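The Long Road Back for Domanus

When the last chapter of Domanus ran in a monthly comics magazine, its readers were mostly teenagers who traded copies at school. The story followed two apprentice mapmakers whose charts changed the land they described. It had a cult following and a rushed ending, and for years that was all there was.

In July the first season of the animated version finished its run on the streaming service Zangate. A second has been ordered, and the people who made it are back at their desks.

Nandini Suvarna, the series director, read the comic at 14 and still has her copies, with the covers gone. She pitched an adaptation twice before the studio, Stellton, agreed to pay for a test scene. It was less than a minute long and showed a river moving across a page.

"We picked the river because it was the hardest thing in the book," Suvarna says. "If we couldn't draw that, there was no point talking about the rest."

The river took four months. In the comic, the ink spreads in thin lines that get thicker as the water rises. The test was drawn by hand, scanned, and colored on a computer. Most of the season was made the same way, although crowd shots and some of the city backgrounds were built as digital models and painted over.

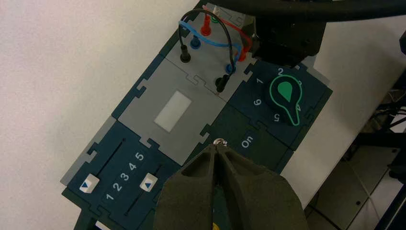
Writing was the other problem. The comic ran to 166 chapters, and long stretches of it wander. Head writer Sreekumar Thomas cut a tournament that took up most of one volume and moved the death of the old surveyor from the middle of the story to the end of the third episode. Some fans were angry about the tournament. Thomas expected that.

"I liked the tournament too," he says. "It stopped the story for a year. Viewers waiting a week between episodes would have felt every bit of it."

He kept the arguments between the apprentices, often word for word. Those scenes are quiet and a few run longer than is usual in a fantasy show. In the fifth episode the pair sit on a wall and disagree about whether to burn a map, and very little moves except the grass.

The voice cast was recorded together where schedules allowed. Hema Unnithan, who plays the older apprentice, had worked mainly in radio drama and asked for the sessions to be done that way. She says it changed her timing, especially in scenes where the characters interrupt each other.

The music is by Raghavendra Iyer, who wrote the main theme for a small string group and left large parts of the season without any score. The storm in episode nine has only wind and voices.

Zangate has not released viewing numbers. A fan petition asking for a second season had gathered 3,845 names by the time the order was announced, which is modest next to the campaigns for bigger shows. Suvarna read the comments on it and says many came from people who had never heard of the comic.

Season 2 will cover the crossing of the salt plain and introduce the rival guild. Thomas is also writing a new ending, with the approval of the comic's creator, Gopinath Bhat, who has said in the past that he had to finish the original in a hurry. Bhat has sent the team a box of notes and sketches from that time. Thomas has read about half of them so far, and the scripts for the opening episodes are due before the end of the year.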